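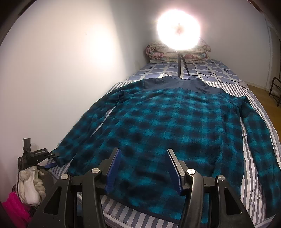

A checked fleece jacket spread out on a bed, sleeves and all.

Is fleece really as warm as people say?

Grown-ups love to tell you to put on your fleece. It's the warmest thing you own, they say. Is it? Let's not take their word for it.

Start with the name. "Fleece" is the word for a sheep's woolly coat, so you might think a fleece jacket came off a sheep. Most of them didn't. The fleece in stores is usually polyester, a kind of plastic made into very thin threads. The cloth is knitted, then brushed with tiny wires until the surface goes fuzzy.

Now for the big claim. A jacket can't make heat. Leave one on a bed all night and put your hand inside in the morning. It will be as cool as the bedroom. The heat comes from you. The fuzz holds lots of tiny pockets of air, and air that stays still is slow to carry heat away. So the jacket slows down the heat that is trying to leave your body.

What about wind? Plain fleece has gaps between its threads, and a strong wind blows right through and pushes the warm air out. Put a thin raincoat on top and you'll feel the difference. The raincoat wouldn't do much on its own, either.

Some labels sound very sure of themselves. Gizella Medve, who teaches fourth grade science, asked her class to test the idea that thicker always means warmer. They filled 2 matching jars with warm water from the faucet, wrapped one in a thick cotton towel and one in a fleece sleeve, and checked both after 10 minutes. Half the class had already decided the towel would win. The jars came out so close that they argued about it until lunch, and then they did the test again. One test doesn't prove much.

Try it yourself

You need two jars with lids, warm (never hot) tap water, a thermometer, a fleece jacket and a cotton shirt. Ask an adult to help you fill the jars. Wrap one in each, wait 10 minutes and read the temperatures. Write down your guess first, so you can't change it later!

When you've finished, lay the jacket flat and pull the sleeves straight. Look closely at the fuzz. Has it gone lumpy anywhere? Those little balls are called pills, and they are threads that have rubbed loose and tangled together. Some ads say a fleece will never pill. Check the elbows in a few months.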